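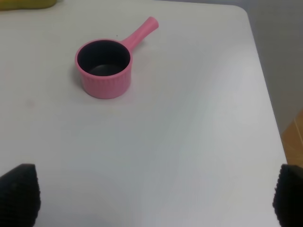 # Foko: a weeknight supper dataset

Foko is a collection of home-cooked suppers, written down as they were cooked, with prep times, portions and what happened to the leftovers. I started it in February to stop myself ordering noodles, and it has grown into 2,115 rows of real dinners. I love it!

## What's in it

- `suppers.csv` — 2,115 rows, one per meal
- `swaps.csv` — 80 ingredient swaps that worked well enough to repeat
- `pantry.txt` — the things I try never to run out of

Each supper has a name, a main ingredient, hands-on minutes, total minutes, portions made, portions eaten and a free-text note. The notes are the best bit. Some are one word ("salty") and some go on for a paragraph about lentils.

## Where the meals came from

Most were sent in by members of the Mokosberg supper swap, a friendly bunch who post their dinners to each other and argue about rice. The rest are mine. Everyone agreed to share, and I've taken out household names and anything about allergies or health.

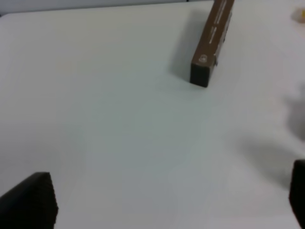

Spelling was a lovely mess, so I tidied it with Ruson, my little clean-up script. It knows that "courgete" and "zuchini" are the same vegetable, and it turns cups into grams where it can. Anything it couldn't work out is left as typed, with `unsure` set to 1.

## Things to watch for

Portions are whatever the cook called a portion. One household's 6 is another's 2, so please don't use this for nutrition sums. Soup is everywhere, fish is rare, and puddings only appear if somebody mentioned them in the notes. Blank minutes mean the cook didn't say.

## Versions

- 1.1 (12 August 2022): added `swaps.csv`, fixed the oven temperatures
- 1.0, nicknamed Zapata: the first 2,000 rows

## Using it

Free for anything non-commercial. If you build a meal planner with it, do open an issue and tell me — I'd be thrilled to try it. New suppers are welcome too, especially fish. Copy the header row from `suppers.csv`, add your meals underneath and send a pull request.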